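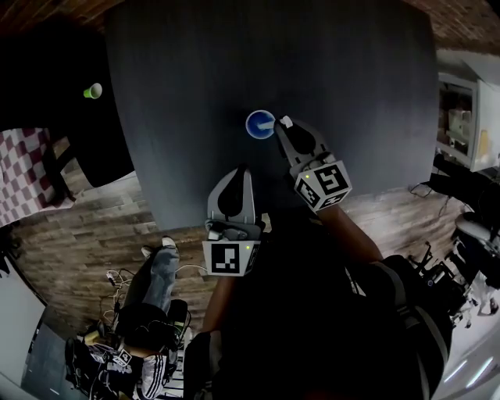 The Long Table at Cluvton

Welcome to our little gallery! The big dark grey table is where everything happens at Cluvton, and I never get tired of it. We moved in one September and I fell for the room straight away - brick wall, plank floor in browns and greys, and white shelving for all our boxes.

I love a bit of colour on a plain tabletop, so the small blue piece with the white rim makes me very happy. There's a little green cup with a white inside too, over by the table's edge, and a red and white checked cloth (I'm a sucker for checks!).

Ketsara Sitthichai looks after the room and is always glad to talk tables, cups and cloths with anyone who drops in. The kettle goes on at 3 and there are 26 mugs in the kitchen, so do come and say hello - we'd love to see you.

Gallery by Ketsara and friends, Cluvton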